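Wuvville Hall users' meeting, June

Present: Elango Varma (chair), Pin-yu Cheung (minutes), Dinesh Pillai

**1. Café corner.** Heltinar want 1,135 for new stools and a switch to paper cups. Dinesh asked what was wrong with the old ones - no clear answer.

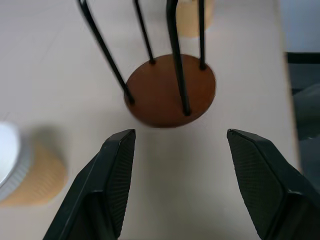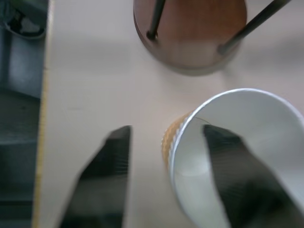
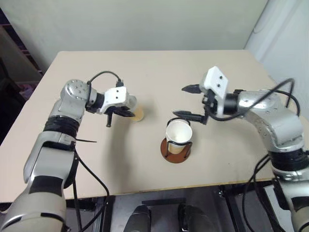

Quote not accepted. Elango doubts the "summer rate" exists. Pin-yu to ask Escobar for a price.

**2. Bookings.** 6 evenings let, 7 promised. Dinesh not convinced by the online diary.

**3. Roof.** Liltenport say 164 will fix the leak. They said so last time. Deferred.

Closed 8.40pm.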